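Sock sorting, second revision

The first version of my sock system lasted from March until June. It used a deep wicker hamper, and the failure mode was predictable: small items sank, large items stayed on top, and by the end of a fortnight I was digging for a match at 6.40 in the morning. This post covers the replacement. It is mostly about bins, with a short section on the table surface at the end.

The requirement is simple. A sock comes out of the dryer, gets held up long enough to identify, and goes into a container where it can be seen again. Everything else (pairing, folding, putting away) is a separate step. I used to do all of it at once on the bed, which meant that an interruption left a heap in no particular state.

Bin selection

I looked at three containers. The Umside fabric cube has soft walls that fold inward once it is half full. The Tirine mesh tray catches on loose threads, and two pairs of wool socks now have pulls in them as a result. The third was a plain rectangular plastic bin. Smooth floor, rounded corners, walls that flare slightly. Nothing snags, and lint wipes out with a damp cloth.

White was a deliberate choice. Most of my socks are navy, charcoal or black, and telling navy from black against a dark background is slow under a warm bulb. Against white it takes a second. The bright ones are no trouble in any bin, and I have started buying more stripes for that reason. A pair in green, pink and blue can't be mistaken for any other pair in the house.

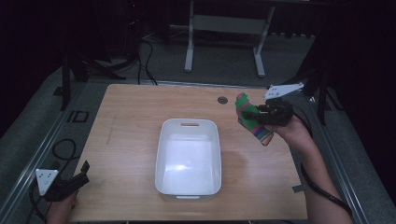

Orientation matters more than I expected. With the long side of the bin running away from me, a sock can be lowered in by the cuff and laid flat along the length. Turned crosswise, the socks bunch against the far wall and have to be straightened later. It also leaves room on the right-hand side of the table for the unsorted pile, which suits a right-hander. If you are left-handed, swap it.

Procedure

Turn each sock the right way out before it goes in. Lay the first of each kind flat. When its match comes up, place it directly on top, toe to toe. When the load is done, lift the pairs out from the top and fold them once. I don't ball socks. Balling stretches the cuff, and the balls roll when the drawer is opened.

Singles stay in the bin until the next load. After two loads without a match they go to the rag bag under the sink. I was more lenient under the old system and ended up with a shoebox full of singles, none of which ever found a partner.

The table

I had been sorting on a quilt, which is a poor surface for it. Socks cling to it and the bin tips. A hard, pale tabletop is better in every respect, and the carpet beneath is forgiving if something drops.

The finish on mine is an Indgate furniture oil in the clear grade. The Mbeki hard wax I tried before it left a faint tack in humid weather, enough to pick up lint. The oil goes on thin, gets wiped back after ten minutes and is left overnight. One coat a year has been enough for light use.
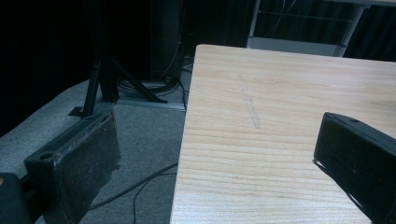

Marks are a question of tolerance. Fine scuffs across the grain can be reduced with a grey abrasive pad, working along the grain and using very little pressure, followed by a wipe of oil on the treated area. Pencil comes off with a white eraser, so try that first. I leave anything I can't feel with a fingernail. Sanding a whole top to remove one line is a lot of dust for a surface that mainly holds laundry.

Still to do: a lid, so the bin can be stacked in the cupboard between loads, and some kind of label for the singles. I have also been considering a second bin for tea towels, but the current one will take both if the socks go in last.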